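물놀이 교구 대여업체 클레스터, 회수품 분류에 양팔 로봇 시험
건지고 나누는 일 넘기고 직원은 검수로… 근무 시간표도 조정

유치원과 어린이집에 물놀이 교구를 빌려주는 클레스터(Clester)가 도스테트비(Dostetby) 물류센터의 회수품 분류 작업에 양팔 로봇을 쓰기로 하고 시험을 진행하고 있다. 장비와 제어 프로그램은 트로바노(Trovano)가 맡았다. 회사는 9월부터 분류 라인 한 곳에 로봇을 두고, 기존 분류 인원은 검수와 포장 쪽으로 옮길 계획이다.

클레스터가 현재 대여 중인 교구는 2,000세트다. 성수기에는 하루에 175세트가 센터로 돌아온다. 한 세트에는 물고기, 개구리, 수초 모양의 작은 장난감과 뜰채, 양동이, 계량컵이 들어 있다. 돌아온 장난감은 얕은 물에 담가 헹군 뒤 종류별로 나누고, 빠진 것이 있는지 확인해 다시 포장한다. 지금까지는 이 과정을 모두 손으로 했다.

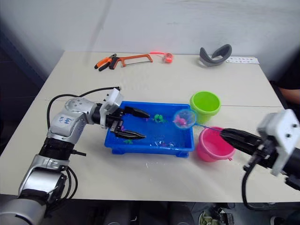 분류 담당 직원들이 가장 힘들어한 것은 허리를 숙인 채 물속의 작은 물건을 계속 건지는 일이었다. 손이 오래 젖어 있어 피부가 트는 문제도 있었다. 회사는 처음에 컨베이어 방식을 검토했으나 장난감 모양이 제각각이고 서로 엉키는 경우가 많아 접었다. 시험에서는 직원이 쓰던 도구를 그대로 쓴다. 오른팔이 뜰채 손잡이를 집어 분홍색 물고기를 파란 수조 위로 들어 올리고, 왼팔은 집게를 벌린 채 초록색 물고기 쪽 물 위에 자리를 잡는 식이다. 수조 옆에는 연두색과 분홍색 양동이를 두었다.

시험은 품목을 바꿔 가며 이뤄진다. 물고기처럼 뜰채로 떠야 하는 것이 있고, 개구리처럼 집게로 직접 집는 것이 있다. 같은 초록색 개구리라도 서로 붙어 있을 때와 떨어져 있을 때 접근하는 각도가 다르다. 현장에서는 장난감 배치를 조금씩 바꾸고 동작을 기록한 다음, 실패한 동작을 따로 모아 다시 시도한다. 클레스터가 지금까지 남긴 작업 기록은 497건이다. 분류 직원들도 배치를 정하는 데 참여했다. 회수 상자를 쏟았을 때 실제로 어떻게 섞이는지를 가장 잘 아는 사람들이라는 이유에서다.
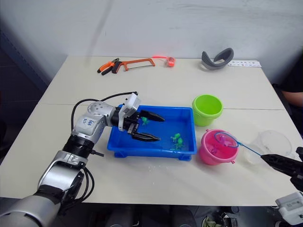 아침 작업 순서가 바뀐다

로봇이 들어가면 하루의 시작부터 달라진다. 지금은 오전 8시에 분류 직원 네 명이 동시에 수조 앞에 서고, 검수는 점심 이후에 시작한다. 새 시간표에서는 직원 두 명이 오전 8시에 나와 물과 양동이를 준비하고 로봇을 켠다. 나머지 두 명은 오전 10시에 출근해 바로 검수대에 앉는다. 오후 늦게까지 밀리던 포장은 한 시간 앞당긴다는 목표다.

사람이 계속 맡는 일도 정해졌다. 금이 간 장난감을 골라내는 일, 뜰채 망이 해졌는지 살피는 일, 세트 구성표와 실물을 맞춰 보는 일이다. 로봇이 집지 못하고 남긴 물건을 치우고 수조의 물을 가는 것도 직원 몫으로 남는다. 회사는 이를 위해 검수대 두 개를 새로 들이고 조명을 바꿨다.

직원들의 반응은 엇갈린다. 물에 손을 담그는 시간이 줄어드는 것은 대체로 반기지만, 출근 시간이 갈리는 데는 불만이 있다. 통근버스가 오전 7시 40분에 한 번만 들어오기 때문이다. 회사는 10시 출근자를 위한 차편을 한 번 더 두는 방안을 운수업체와 협의하고 있다.

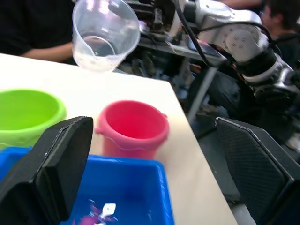
교대 수당도 협의 대상이다. 기존 분류 직무에는 습식 작업 수당이 붙었는데, 검수로 옮기면 이 수당의 근거가 사라진다. 클레스터는 직무를 옮긴 직원에게 올해 말까지 같은 금액을 주고, 내년부터는 로봇 운용 수당으로 바꾸겠다는 안을 냈다. 직원 쪽은 운용 수당을 받는 사람의 범위를 먼저 정해야 한다는 입장이다. 인원 감축은 계획에 없다고 회사는 밝혔다. 다만 성수기에 뽑던 단기 인력은 내년 여름 규모를 다시 정한다.

교육은 이미 시작됐다. 분류 직원은 비상 정지, 집게에 낀 물건 빼기, 팔 주변의 케이블 확인을 배운다. 작업대에서는 팔이 움직이는 동안 손을 넣지 않는 것이 원칙이며, 물건을 다시 놓을 때는 먼저 동작을 멈춘다. 바닥에 물이 흐르면 바로 닦는다는 항목은 직원들의 요구로 들어갔다.

속도는 아직 사람이 빠르다. 숙련된 직원은 한 세트를 몇 분 안에 나누지만 로봇은 장난감이 겹쳐 있으면 멈추는 일이 잦다. 투명한 컵도 까다로운 품목이다. 흰 작업대 위에서는 컵 윤곽이 잘 드러나지 않아 당분간 사람이 따로 빼내기로 했다. 트로바노는 작업대 색을 바꾸는 방법을 제안했고, 클레스터는 도입 전까지 결정할 예정이다.
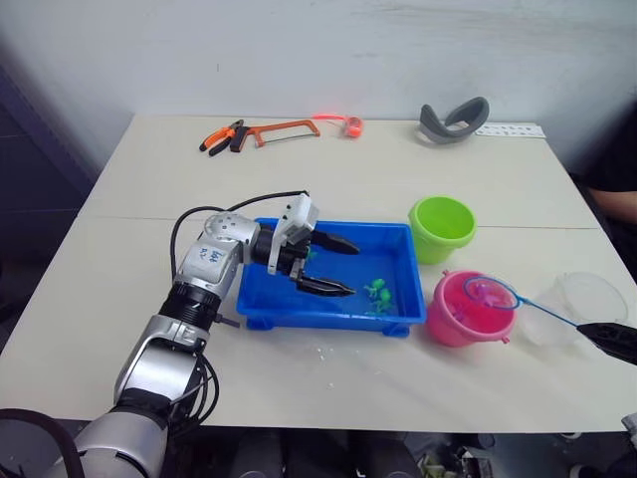

제말 센터는 내년 이후 검토

클레스터의 또 다른 센터가 있는 제말(Jemal)에서는 당장 변화가 없다. 제말 센터가 보관하는 교구는 700세트로 규모가 작고, 모래놀이 세트의 비중이 높아 물에 담그는 작업 자체가 적다. 회사는 도스테트비에서 한 계절을 운영해 본 뒤 제말에도 로봇을 둘지 정한다. 그 전까지 제말 직원들은 원할 경우 도스테트비의 운용 교육에 참여할 수 있다.

대여 기관의 이용 방법은 그대로다. 반납할 때 장난감을 종류별로 나눌 필요는 없으며, 뜰채와 양동이는 지금처럼 같은 상자에 넣어 보내면 된다. 상자에 붙이는 구성표 양식은 9월 출고분부터 바뀐다.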